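FOR IMMEDIATE RELEASE

Gospel Singer Hala to Release First Full Album, "Morning Door," With Live Recording in Eltby

ELTBY, November 16, 2023. Gospel singer and songwriter Hala will release her first full-length album, "Morning Door," through the independent label Wokness. The album contains new songs written over two winters, along with a live version of "Carry Me Over," the closing song from her October concert in Eltby.

The record was produced by Waqas Butt, who has worked with Hala since she first sang backup on sessions for the label. Butt also plays organ and piano on most of the songs. Bass, drums and guitar were recorded with the band that plays with her on Sunday mornings and on the road.
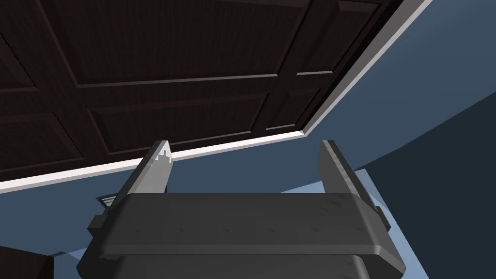 Hala started singing in her mother's church choir as a child and led her first worship service as a teenager. She trained as a school music teacher and still teaches during the week. Her earlier singles, "Still Waters Near" and "Lift This House," were sung by church choirs across the region before they were played on radio.

"I wrote most of these songs at the kitchen table before work," said Hala. "They are prayers first. Some of them stayed very short, and Waqas told me to leave them that way. I wanted people to be able to sing along by the second chorus without a screen in front of them."

The title song was the last to be written. It began as a line Hala sang at the end of a rehearsal, and the band kept playing while she found the rest of the verse. The first take is the one on the album. 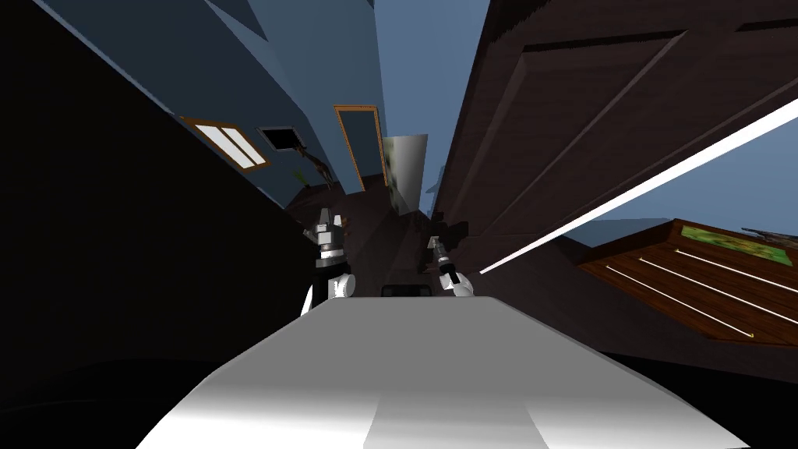
3 min read

The October concert was held at Van Beek Hall, with 1,000 people attending. A choir of 146 voices, drawn from 5 congregations in and near Eltby, joined Hala for the second half of the evening. The choir rehearsed under director Cor Schouten, who also wrote the vocal arrangements for the album.

"Most of these singers had never been recorded before," said Schouten. "We practiced in separate groups and put everyone together only on the afternoon of the concert. Hala came to every one of those group rehearsals and learned the alto part herself so she could help teach it."

"Carry Me Over" runs longer than anything else on the record. Butt said he mixed it with little change from the night. "You can hear people clapping off the beat near the start and then settling in," he said. "We talked about trimming it and decided against it."
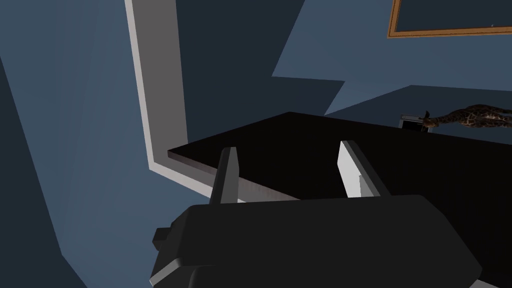 Release and Formats

"Morning Door" will be available as a download, on CD and on all major streaming services. A vinyl edition on 2 records will follow and will include the lyrics and Schouten's choir parts in a printed booklet. Churches and school choirs may copy the choir parts for their own use at no charge. Requests for the accompaniment tracks should go to the Wokness office.

Hala will sing songs from the album at a release evening in Eltby, with members of the October choir. Doors open one hour before the music starts. Seating is open, and children are welcome. Further dates will be posted on the label's website as they are confirmed.
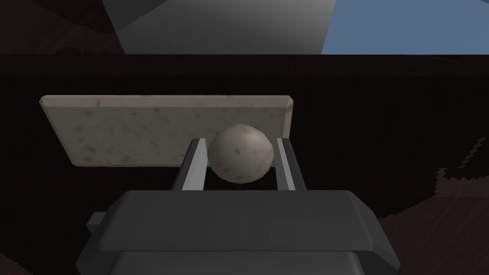

Courtesy of Wokness

About Hala

Hala is a gospel singer, songwriter and music teacher based in Eltby. She leads worship at her home church and gives singing workshops for young people during school vacations. "Morning Door" is her first album.

About Wokness

Wokness is an independent record label that releases gospel, soul and choral music. It runs a small studio in Eltby, where most of its artists record.

Media Contact

Waqas Butt
Wokness, Eltby
Advance copies and interviews with Hala and Cor Schouten are available on request.

###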